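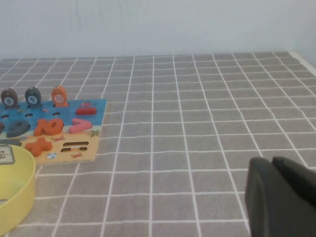 PARA DIVULGAÇÃO IMEDIATA

Rakside lança em português o Jondel, um jogo de contas para quem ainda prefere morder os números

Tabuleiro de madeira com peixes, praia e sinal de "maior que" chega às lojas Cullura em 13 de setembro de 2025

A Rakside, editora de jogos de mesa e de materiais para a primeira infância, anuncia a chegada do Jondel, tabuleiro de madeira pensado para crianças que já sabem contar até dez e para adultos que julgavam saber explicar o que vem depois. A edição em português inclui um caderno de atividades de 46 páginas, que a editora recomenda ler antes de a criança abrir a caixa. A experiência diz que não vai acontecer.

O princípio é antigo e não há por que disfarçá-lo: peças grossas de madeira encaixam em recortes com a mesma forma. O Jondel põe isso à beira-mar. A parte de cima do tabuleiro é azul, com uma estrela-do-mar verde perto da margem direita. A parte de baixo é uma faixa de areia com uma bola de praia azul e branca e dois caranguejinhos vermelhos, que não participam em nenhuma operação matemática e são, segundo os testes, a parte favorita de toda a gente.

Os números vêm em dois formatos. Há os algarismos soltos, para encaixar, e há os peixes, que ficam de pé na borda do tabuleiro com o número num círculo branco. O 8 é castanho-escuro, o 9 é cinzento-ardósia e o 10 é cor de laranja. O algarismo 10 solto também é laranja, coincidência que a equipa de design levou três reuniões a aprovar.

"Queríamos que a criança pudesse pegar num sinal de mais e sentir-lhe o peso", explica Seo-ah Chae, responsável pelo desenvolvimento do produto. "No papel, o mais é uma cruzinha. Na mão, é uma coisa que se pode perder debaixo do sofá, e a relação com a aritmética torna-se logo muito mais séria."

A coleção de sinais inclui o de mais, em laranja, o de menos, numa barra curta entre o vermelho e o laranja, e o de maior que, em cor-de-rosa. O de igual tem o seu recorte na areia, duas ranhuras paralelas à espera de que alguém chegue a um resultado. O caderno sugere que se comece sem pressas por arrumar os peixes por ordem, que se passe depois às somas pequenas e que se deixe o "maior que" para um dia em que os irmãos não estejam a discutir o tamanho das fatias de bolo.

O Jondel foi experimentado durante o mês de agosto em 25 famílias. As observações recolhidas foram de grande utilidade, em especial as que chegaram por escrito. Um avô pediu letras maiores nas instruções e foi atendido. Uma menina de quatro anos pediu um polvo e a questão está em análise. Várias famílias relataram que o 9 apareceu deitado, encostado ao 10, e que a criança se recusou a endireitá-lo com o argumento de que estava a dormir — o caderno passou a prever a situação na página 12.

"Recebemos mensagens de pais a perguntar se havia solução para a conta em que o filho tinha posto um sinal de menos, dois peixes e uma colher", conta Da-eun Maeng, que coordena o apoio às famílias. "Respondemos sempre. Nem sempre com um número."

A primeira tiragem é de 2096 exemplares, dos quais 668 estão reservados para jardins de infância e bibliotecas escolares, a preço reduzido e com um segundo caderno para educadores. Os pedidos das escolas são feitos diretamente à Rakside e atendidos por ordem de chegada. Peças extraviadas podem ser encomendadas uma a uma, peixes incluídos.

O lançamento será assinalado na loja Cullura com uma tarde de jogo aberta a crianças a partir dos três anos e respetivos acompanhantes. Haverá mesas, tabuleiros e sumo. A entrada é livre, a saída costuma exigir alguma negociação.

Sobre a Rakside
A Rakside publica jogos de mesa e materiais de madeira para a primeira infância. É também a editora do Ko, jogo de memória com botões, que continua disponível nas lojas Cullura.

Contacto para a imprensa
Da-eun Maeng, apoio às famílias e comunicação, Rakside
Exemplares para recensão a pedido. Agradece-se a devolução com todos os peixes.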